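02/12/2023

Gripper pads, second attempt. The July set was too hard and let flat handles twist. The new ones are green, softer, and 3 mm thick, held on the Desari fingers at the shared workshop.

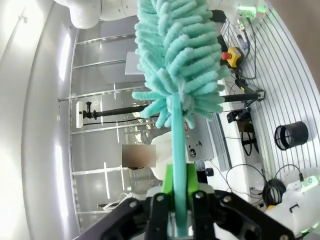 *Duster handle between the new pads.*

Closing force is capped in the Phelan driver. The position log stood at 1,093 lines when I stopped it, most of them idle. I have cut the polling rate and moved the file off the laptop.

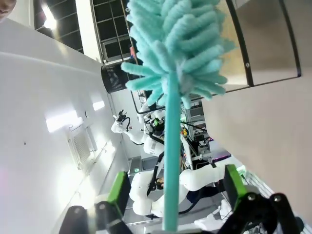

The cap is still set by hand, so the next job is reading it from a config file. After that, 600 cycles on the same handle.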